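October 23, 2024
By Matilde Ramalho

Right, hello, can everyone hear me at the back? Good. I run the returns floor at Warno's Oterport site, so if you wanted an engineer you're in the wrong room, sorry! I'm going to talk about picking, and what happened to our shifts when an arm started doing part of it.

(Wait for people to sit down. Don't rush this bit.)

So, returns. People send back all sorts, and it turns up in one big jumble. Until April we had 11 people on the sorting benches, and every one of them spent the whole shift reaching into a bin, lifting a thing out, looking at it and putting it somewhere else. I did it myself for three years when I started at Jemville. Your shoulder goes first, then your patience.

We went for an arm over a bin, mixed items, one pick at a time. The easy stuff is boxes. What I care about is the odd shapes, the shiny things, the see-through things, because those are what we get all day long.
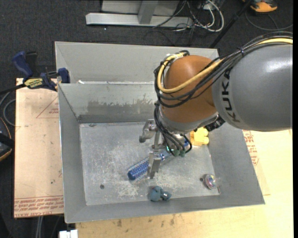

Slide 4: the KUKA arm with its gripper down in the metal bin, mixed small items on the bottom.

Give them a moment with that one. Then ask who'd want to pick up the clear round thing with the rainbow shine on it, bottom right. A person does it without thinking. Lumpy things, knobbly things, long thin things, they all want a different grip, and my team knew that long before any of us talked to a supplier.

Now the people part. We still have all 11. Two of them, both from the old late shift, look after the cell now. They clear it when it gets stuck, and they decide what goes in the bin in the first place (much bigger job than I expected, by the way). The rest are on checking and repair, and they rotate every 2 hours, which they asked for.

What went badly: I told everyone too late. They heard about it from the Caron drivers before they heard it from me, and I had a fortnight of very quiet tea breaks. If you take one thing home, have that chat early, even when you've got no answers yet.

The other grumble is noise and pace. Some of the team miss working side by side and nattering. We moved the checking tables closer together and that's helped a bit, though I'd still call it unfinished.

(If short of time, skip the training slide and go straight to questions. Leave 10 minutes.)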